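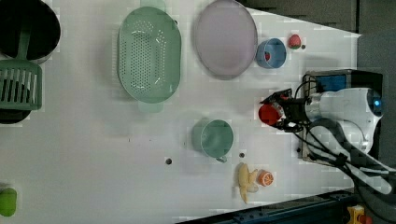 A **colander** is a perforated bowl used to drain liquid from food or to rinse it. The name comes from the Latin *colare*, to strain. Colanders are found in most home kitchens, and small versions are common in children's play kitchens.

## Form

The usual colander is a round or oval bowl with holes through the base and often the sides. Round models tend to stand on a foot or ring. Oval models are longer than they are wide, and many are made to sit across a sink. Handles may be open loops, solid tabs or part of the rim itself. A colander differs from a sieve, which has a fine mesh and is used for flour, stock and purées.

## Materials and colour

Early colanders were earthenware. Enamelled steel and aluminium became common later, followed by stainless steel and plastic. Plastic is light and cheap, and is sold in many colours, with pale greens a frequent choice. It can soften or warp near a hot element or on top of a toaster oven.

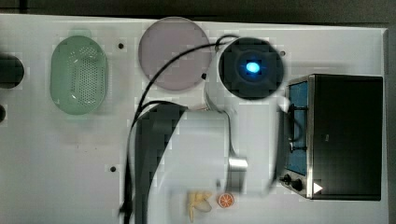
*Oval colander with a grid of round holes, upper left; plate and toaster oven to the right.*

## Use

Pasta, boiled potatoes and tinned beans are drained in a colander – larger holes clear the water quickly, but let rice and small lentils through. Fruit such as strawberries is rinsed under a gentle tap and left to stand. Salted eggplant may be left in a colander over a plate, which catches the drips.

## In play sets

Toy kitchens often pair a colander with cups, plates and imitation food such as bananas and orange slices. The Fletora play set, designed by Yolandi Kruger, has 6 pieces of fruit and 2 mugs. Some families use a full-sized colander instead, as it holds the loose pieces when play is over.

## See also

- Sieve
- Salad spinner
- Slotted spatula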